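Walum cell: what we do to it, how often, and whether any of it helps

16 August 2025

A few readers of this newsletter have asked why the Walum cell gets so much of our column space when it is two small arms in a box. The short answer is that it has been stopped more than it should have been this year, and I have been asked to write down how it is looked after. The longer answer is that I don't think we know how to look after it yet, and I would sooner say so in print than have another shop copy our checklist and think it was proven.

The cell came to Pandstead in March. Two white arms on a common black rail, a two-finger gripper on each, walls on three sides. The work is sorting and putting away handheld microphones and similar odd-shaped goods. The supplier's handbook, which goes by the name of Raroletti Care Notes, says the arms need very little attention. I have read that sentence about a good many machines.

Start with the rail. The handbook says to check the rail bolts after the first month and then leave them alone. We checked them after the first month and they were fine. Then the left arm began putting things down a few millimetres short, and everyone wanted it to be software. It was a bolt at the left base, less than a quarter turn loose. So we now put a wrench on the rail every 12 days, which is a number we picked because it fits the roster, and I won't pretend there is any science in it. I have marked each bolt head and the rail beside it with paint pen so you can see at a glance if something has moved. That costs next to nothing and I trust it more than the torque log.

Next, the cables. Each arm has a purple cable running along it, and it has to have enough slack to let the elbow fold and not so much that it snags. The handbook gives a drawing with no dimensions on it. Our practice is to fold the arm as tight as the job ever needs, by hand, power off, and look for any place the cable goes taut. Then stretch the arm right out and look for any place it can catch. If you have to choose, leave it a bit long. We replaced one cable in the autumn that had been clipped too neatly, and the kink was right where the clip had been. I have heard the theory that it was a bad cable to begin with. Maybe. The new one is clipped looser and has given no trouble so far, but it hasn't been in very long.

Grippers are where most of the arguing happens. Handheld microphones are a miserable thing to pick up. The handle is round and often tapered, the weight is up at the head, and some finishes are slick while others are rough with glitter. We were told a single grip force would cover the lot. It does cover the lot, in the sense that it dents the foam on some and drops others. We now set force with a smooth-handled one and check it again with a glittery one, and if both stay put through a slow lift and a quarter turn of the wrist we call it good. Wipe the finger faces before you do this, every time, with a dry cloth. Somebody will suggest alcohol. On our fingers it left the rubber feeling hard after a few weeks, and I can't prove the link, but we stopped.

After any work on a gripper, re-zero that arm and then re-zero the other one too. The handbook says you only need to do the one you touched. We did it that way until the two arms met over the middle of the table, gently, and with nothing broken apart from a certain amount of goodwill. The extra step adds a few minutes.

Then there is the matter of the lift counter. The controller told us in July that the right arm had made 1,044 lifts without a fault. I was on shift for a fair number of those and I saw drops. What the counter means by a fault is the arm stopping itself. A microphone rolling off across the tabletop is a completed lift as far as the controller is concerned. I have asked for this to be changed and been told it is on a list. Until it is, please write drops in the paper book by the door, with the arm and the item, and ignore the screen.

The tabletop itself has turned into a maintenance item, which I didn't expect. Grit under a round base is enough to tilt a stand, and a tilted stand is enough to send a gripper in at the wrong height. Sweep before setup. Lay the handhelds side by side, heads away from the arms, and keep anything on a tripod back toward the walls where the elbows don't go.

The Xavier site runs the same model and says it does none of this apart from the monthly visual. They also say they have had 2 stoppages since installation. I would like to see their paper book, if they have one. It could be that their goods are easier, or their floor is stiller, or that they are reading their counter the way we used to read ours.

What I want to know before summer is whether the wrench check is doing anything. The plan is to stretch it out on the right base only, keep the left as it is, and compare after 10 checks. If the paint marks haven't shifted on either side I will happily drop the whole routine and say so in this column. Spare finger pads are in the second drawer. The old ones are in there too, in the bag marked OLD, and should not be going back on.

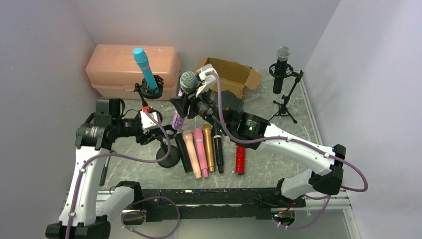 A note from the Xavier site came in after a draft of this went around, saying that they do keep a paper book, that drops go in it as well as stoppages, and that nobody over there has put a wrench on the rail since it was installed. They would try the paint pen, the note went on, but they saw no reason to re-zero both arms after working on one, and they would want to see our left-base figures before changing anything else.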